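Skidthorpe Hobby Board > Seeds & Garden > Sorting a big seed swap

mossyfence
2004-11-21
OK so I said I'd run the winter seed swap and now I have 358 packets on my dining room floor. Do I sort by plant family or by sowing month? I'd like to mail everything out before February!

Lu_in_the_shed
Sowing month, easy. I did family one year and people got peppers and petunias in the same envelope – total mess. Shallow yellow bins work great for me, one per month.

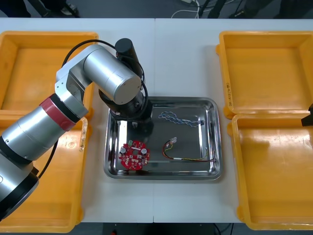
Re: Sorting a big seed swap
bigbeans11
Gotta disagree with Lu. Month depends on where you live! My peas go in 3 weeks before my sister's do. Go by family and let folks read the packet.

mossyfence
Hmm, that's a good point, we've got people in all kinds of zones this time. What about the packets with no label?

Lu_in_the_shed
Toss them. Or dump them in a metal tray in the middle and call it the mystery mix. I still say month though.

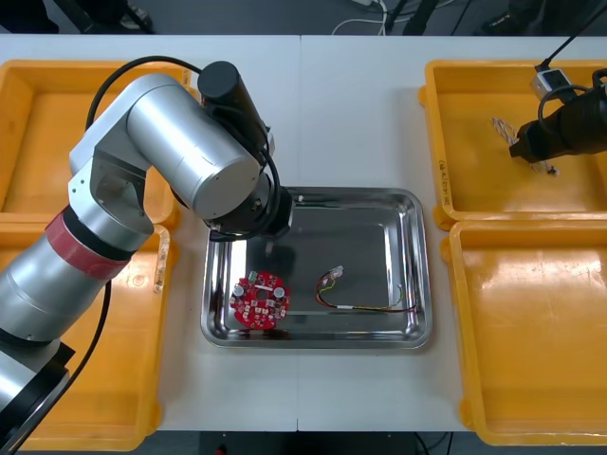 Yellow bins on the sides, steel tray between them

bigbeans11
Don't toss them!! Half my best squash came from mystery packets. And 100 of those 358 are probably tomatoes anyway, so give tomatoes their own box and the rest gets a lot easier.

mossyfence
Ha, you're not wrong about the tomatoes. Going with family, sorry Lu – will post the list when I'm done.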